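Elsie Lightfoot plans equipment purchases at Jumbridge, and her budget for next year closes in August. She wants a second robot arm. "The arm is the easy line to write," she says. "Grippers, spare cables, clamps — that's where I was short last time."

She set aside 16 days for setup and used all of them.

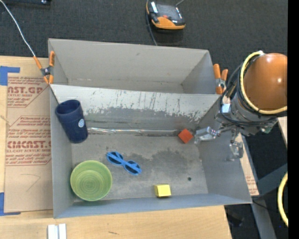
Cardboard stays in the plan. Lightfoot priced a machined enclosure from Climovard and put it off for a year. "We change the layout too often," she says. "I'd spend the money on a spare gripper first. We wait three weeks for one now."

Her request also has $300 for cups, bowls and foam cubes.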